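Robot Teaching Practical, Handout 4
Showing the arm what to do: by hand and by remote

Read this before you come to the bench. In July we ran the practical with a group who had not read it, and we got through one and a half exercises and a great deal of tea.

1. What the session covers

You will teach one arm one dull task in two ways. The task is to pick up a small block, carry it across the table and put it down on a mark. A toddler can do it. You will find it takes most of an afternoon, and by the end you will think more highly of toddlers.

The two ways are:

Hand guiding. You put the arm into its slack mode, take hold of it near the wrist and move it through the task yourself. The arm records its own joint positions as it goes.

Remote control. You stand at the Ivitz desk and move a small handheld controller. The arm copies you, a fraction late, like a bored pupil repeating after the teacher.

In both cases the wrist camera records as well. What you hand in is the set of recordings, plus one page on what went wrong. The page is usually the better read.

2. Hand guiding

Check that the arm is in slack mode before you pull on it. If it pulls back, it is not in slack mode.

Hold the arm behind the wrist, with your fingers well clear of the gripper. Keep your sleeves, lanyard and head out of the camera's view. A model trained on the Parholm set a few years ago worked nicely as long as a green cardigan was present. The cardigan has since gone home.

Move at a steady pace. Most people rush the carrying, which is easy, and then hover over the block for ages making up their minds. All of that hovering goes into the recording, and the arm will learn to dither exactly as you do.

Open and close the gripper with the foot pedal. Press it once. The second press, the one you make to be sure, opens it again.

3. Remote control

The controller has a dead zone and a scale setting. Leave the scale at 2 until you have finished at least one clean run. Everyone asks to turn it up, and you may, once you can put the block down without dropping it from a height.

You will have no feeling of touch through the controller. The arm can be pressing quite hard into the table while your hand feels nothing at all. Watch the force reading on the side screen. If it passes 900, let go of the trigger and lift straight up.

Turn your own body so that you face the same way as the arm. Working from the opposite side means that left is right, and though some people say they get used to it, the recordings tend to disagree.

4. What to look at in your recordings

Before you save a run, scrub through the wrist view from start to finish. Things to check:

a) Is the block in view before the gripper closes on it? If the camera never sees it, the model has nothing to go on, however good your own eyesight was.

b) Do the fingers open and close when you meant them to? Compare the picture with the pedal trace. They should agree. Where they don't, believe the picture.

c) Are there long stretches in which nothing moves? Trim them at either end. Leave the middle alone.

d) Can you place the gripper against its surroundings? A view with shut fingers and a lot of white table gives you little to measure by. Small flecks and scuffs on the surface can help, and so can the side of anything standing nearby.

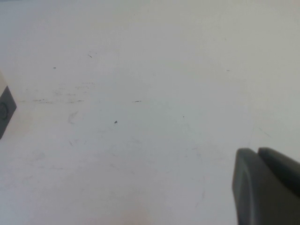

5. How many runs

Each pair records 100 runs, split evenly between the two methods. Keep the failed ones, in the folder marked "failed", which should not be empty. A pair that reports no failures will be asked to do it all again with one of us watching.

Move the block's starting place between runs. People believe they are doing this at random when they are in fact using the same three spots in turn. Use the Qaisi card deck in the drawer: draw a card, put the block where it says, put the card back.

6. Your page

Answer in plain words, and bring the page to the Bridby room before the next practical.

Which method gave you smoother runs, and how did you judge smoothness?
Which part of the task did you find hardest to show?
Pick one failed run and say at what point it could still have been saved.

The limit is 700 words. Diagrams are welcome. Complaints about the pedal may go on the back.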